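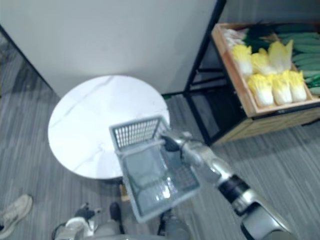 Page last changed: January, by Anjana Herath

Parnar fermenting crock, 5-liter: review

I make kimchi and sauerkraut through most of the winter, and for years I used glass jars. The Parnar crock replaced three of them. I have now run four batches through it.

The crock is glazed stoneware with a water channel around the lid. You fill the channel, set the lid in it, and gas gets out without air getting in. It comes with two half-circle weights and a thin booklet. The booklet says to use 30 grams of salt per liter of brine, and that was a little too salty for my taste. I use less now.

Napa cabbage fits well if you quarter it lengthwise. Two medium heads fill the crock to the shoulder once they have been salted and drained. Don't go higher or the brine climbs into the channel.

The weights are good and heavy. The gap between them is too wide, though, and shredded cabbage floats up through it. I lay a whole outer leaf across the top first.

The channel holds almost 200 ml and needs topping up every few days in a heated room. My neighbor Shabani Temba has the Morley crock, which has a deeper channel, and he fills his once a week. The Morley has no handles. The Parnar has two, and they are big enough to grip with wet hands.

Cleaning is easy apart from the channel, where a bottle brush helps. Mine has no chips or cracks so far. I would buy it again, but I'd like better weights.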